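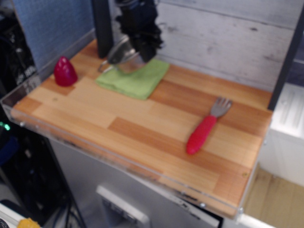 Plateau de bois à lattes claires et orangées, bordé d'un rebord transparent ; au fond, un tissu vert.

CINÉMA – SCIENCE-FICTION – DOSSIER

Le futur fauché se porte bien, merci pour lui

Depuis quelques saisons, on nous vend la science-fiction à petit budget comme le dernier refuge des idées. Moins d'effets, plus de cerveau : l'équation est flatteuse, surtout pour ceux qui n'ont pas d'argent. J'ai voulu la croire. Puis j'ai vu Tarine.

Le film dure deux heures et quart et se passe presque entièrement dans une cuisine. Une femme reçoit chaque matin un appel d'elle-même, passé depuis l'année 2662. On ne verra jamais cette année-là, on ne saura jamais à quoi elle ressemble, et la voix au bout du fil parle surtout de la météo. Les admirateurs y lisent une méditation sur le deuil. J'y ai surtout entendu un scénario qui s'arrête à sa première bonne idée.

Drurnness s'en tire mieux, en tout cas pendant 80 minutes. Un phare, deux gardiens, un calendrier qui saute des jours. Le procédé est vieux comme la série télévisée du dimanche soir, mais la mise en scène a la politesse de ne pas le souligner. Hélas, le dernier quart explique tout, au tableau noir, avec des flèches. Pourquoi cette peur soudaine du spectateur ?

Reste Pulton, tourné en noir et blanc dans une ville minière, que le distributeur Sequeira a sorti en février dans une poignée de salles. La projection à laquelle j'ai assisté comptait 725 places, dont beaucoup de fauteuils libres. C'est pourtant le seul des trois où le fantastique dérange quelque chose : un contremaître y vieillit à l'envers, et son équipe continue de lui obéir, par habitude. Une scène de paie, filmée de dos, vaut à elle seule le billet.

Je me méfie donc de l'étiquette. Un film discret peut être paresseux, et un vaisseau spatial n'a jamais empêché personne de penser. On attend maintenant la suite de Tarine – déjà annoncée, avec un saut jusqu'à l'an 3000. La cuisine, paraît-il, sera plus grande.

Dernière mise à jour : 23/2/19

Contact | © Tous droits réservés | Haut de page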